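The second life of the private memoir

Most memoirs printed in Britain are never sold in a shop. They are written for a family or a congregation, set by a small press and handed round in short runs. Parnaline, a spiritual autobiography published in March, began in this way. Its first version was a typescript of 409 pages covering a childhood in a mission household, a long break with the church and a gradual return to it. The edition now on sale has 185.

The reduction was carried out by Fleven, a press with a list made up mainly of religious and family memoir. Its editorial method is plain. Each chapter is entered on a sheet with two columns, one for what the author witnessed and one for what the author was told. Passages in the first column are checked for date and place. Passages in the second must name a source within the text or be rewritten so that the reader can tell they are hearsay.

In Parnaline the second column was the longer. Much of the mission material came from letters, and several of the letters had been copied out by later relatives, with the spelling corrected and paragraphs dropped. Where a copy and an original both survived, the editors printed the original. Where only a copy survived, they said so in a note at the foot of the page.

Conversion narratives raise a further difficulty. The form is old and its order is fixed: early belief, loss, crisis, return. Authors tend to move events to fit it. The typescript placed the return to church in the same winter as a family funeral, but a parish register put the two events further apart. The published text keeps the gap and gives it a short chapter, largely concerned with work and lodgings.

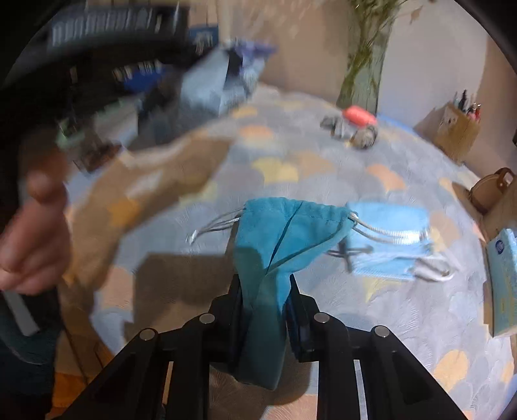
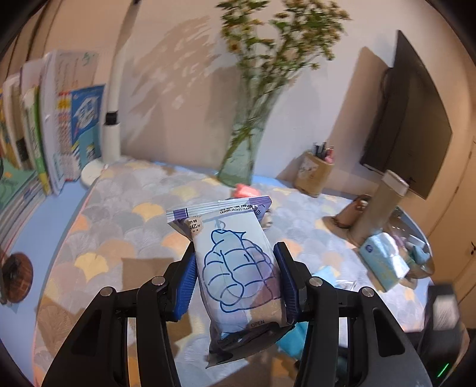

Vavance takes the opposite view of such corrections, and argues that a memoir of faith records the order in which a life was understood, so an author who remembers the funeral and the return as one event should be allowed to print them as one. A note at the back would, on this view, be enough for anyone wanting the dates.

The two presses also differ on living relatives. Fleven sends the relevant pages to each person named and allows time for reply. Vavance changes names as a matter of course and sends nothing. Neither practice removes the legal risk – a relative may be recognised without a name – but the first produces a file of letters that can be kept with the proofs.

Production is conventional. The text is set in Bergmann, a book face with a large lower-case letter, and sewn in sections. There is no index. A family tree was drawn and then withdrawn at proof stage, when one branch asked to be left off it.

The full typescript remains with the family. Readers may ask for a chapter list through the press.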